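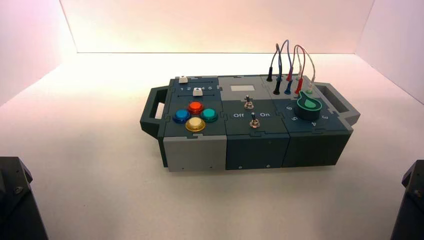
Workshop > Control Boxes > Care and Setup

How to Set Up and Check a Modular Control Box

A control box with several kinds of input on one panel is a useful thing to keep on a bench. People use them for practice, for classroom work, and for testing programs that expect a person to press or turn something. The steps below cover placing the box, putting every control in a known starting state, trying each one in order, and cleaning it afterward. They were written for the boxes in the Tondholm workshop, but they apply to most panels built from joined modules.

Allow twenty minutes the first time. Later checks go much faster.

What you need

A flat, light-colored table
A dry microfiber cloth
A small soft brush
Cotton swabs and a little isopropyl alcohol
A pencil and a check sheet

Placing the box

Carry the box by both end handles. Lifting by one handle puts a lot of strain on the seams between the panels, especially the puzzle-style joints. Set it down with the long side facing you. On our layout the slider and the round buttons are on the left, the toggle switches are in the middle, and the patch cables and dial are on the right. If the numbers on the slider read upside down, turn the box around before going any further.

Leave a hand's width of clear table on every side. Press lightly on each corner. If the box rocks, look for grit under it or shift it to a flatter part of the table.

A table with low walls on three sides works well for this. It keeps loose cables from sliding off the back, and light walls throw some light onto the panel so the printed labels are easier to read. Watch for glare on domed button caps. If you can't tell the colors apart at a glance, move the lamp.

Setting the starting state

Do this before every check, even if the box was put away properly.

1. Move each slider knob to the left end of its travel. Push from the base of the knob, not the top.
2. Flip both toggle switches to Off. Read the printed label before you flip. Switches can be mounted in either direction, and one box in the Narnlow set was put together with the two labels swapped.
3. Unplug any patch cables. Hold the plug itself and pull straight back. Lay the cables behind the box.
4. Turn the dial counterclockwise until it stops. If yours turns without a stop, line it up with the first mark.

Write "start" at the top of the check sheet with the time.

Checking the buttons

Press the four buttons in the same order every time. We go red, blue, green, yellow, from the top of the diamond to the bottom. Use the pad of one finger and press the middle of the cap. The button should go down smoothly and come back up without help.

Now press each one near its rim. A good button may feel a little stiffer there but should still return. If it sticks, brush out the gap between the cap and the collar and try again. Don't oil it. Oil collects dust and the button will be worse in a month.

Checking the slider

Move the knob slowly from 1 to 5 and back. Stop at each number. You are feeling for rough spots, which usually mean dust in the track. Run the brush along the full length of the slot and repeat. If the knob comes off in your hand, press it straight back down on its post.

Checking the toggles

Flip each switch ten times. It should snap firmly both ways and never rest halfway. If the whole switch turns in its hole, the nut underneath is loose. Tighten it from inside the box, finger tight plus a quarter turn.

Checking the cables and dial

Plug each cable in until it seats, then give it a light tug. Test every socket with the same cable first. That way, if one connection is loose, you know the socket is at fault. Turn the dial through its full range twice, once in each direction, and feel for scraping against the panel.

Cleaning

Wipe the panel with the dry cloth. For fingerprints on the caps, dampen a swab with alcohol and go over the cap only. Keep alcohol off the white lettering, as it can lift the print. Brush out the seams between panels last.

How often

We check after every 1,000 presses if the program keeps a tally, and once a month if it doesn't. The oldest box on our shelf was at 1,706 presses when its yellow button first stuck, and brushing it out fixed the problem.

Put the box back in the starting state before you store it, with the cables coiled in a bag beside it.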